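April 3, 2019
Notebook, paint and finishes bench

Carried on with the scrub panels from last week. Same three paints as before: Sorton matte, Masri eggshell, and the leftover Firkow that Rami Sayegh wants compared before we order more. All panels are primed drywall offcuts, two coats, cured in the back room with the door shut.

Setup: damp sponge in the sled, one pump of dish soap in the bucket, 200 strokes per panel, then wipe with clean water and leave flat. I changed the sponge between paints but not between panels of the same paint. Fadi thinks that matters. It might. Next round I'll change it every time and see if the spread gets smaller.

Soil was the usual mix: shoe rubber dragged on by hand, pencil, and a line of black tea. I skipped the crayon this time because it swamps everything else and we already know none of the matte paints let it go.

Sorton matte. Pencil gone early. Rubber faded to a gray shadow and stayed there. Burnished badly in the sled track, you can see the shine from the side when the panel is tilted to the window. One corner went through to primer, but that corner was thin to begin with (my roller, not the paint).

Masri eggshell. Best of the lot for rubber. Tea left a faint yellow edge that came up with a second wipe. No change in sheen that I could find. Left one panel on for 300 strokes to see if it would break and it didn't.

Firkow. Soft. Color came off on the sponge from the start. The can had been open since September and had a skin on it, so I don't want to write the paint off on this result. Asked Rami for a fresh can.

The reason for all this is painted walls in shared rooms, where marks collect near the seating and just above the baseboard and people go at them with whatever is under the sink. A white wall gives them nowhere to hide. Najwa Awad's point from Monday is a good one: a mark that comes off but leaves a shiny patch gets a worse complaint than the mark did. We should be scoring sheen change separately and I have added a column for it.
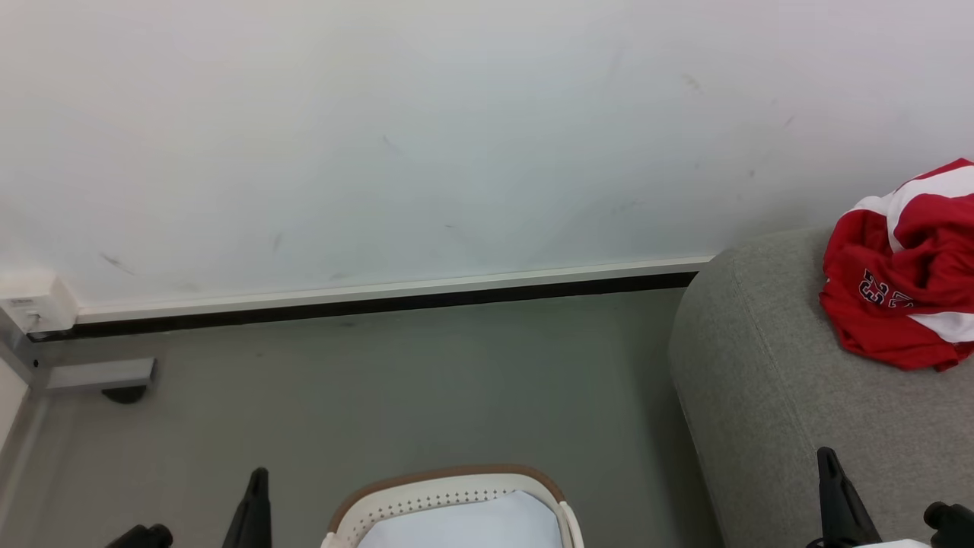
To do

Recut panels for the Firkow repeat, 12 should cover it.
Tae-yang Kwak has the gloss meter, get it back before the next run.
Try the Jilley eraser pads dry and damp on spare Sorton panels. Expect burnishing with both.
Check touch-up: dab Sorton over one burnished track and look at it again after the weekend.
Sled is pulling slightly left. Tighten the guide rail and rerun one Masri panel at 200 to make sure the numbers still hold.
Label the shelf. Two of the older panels have no paint name on the back and I had to throw them out.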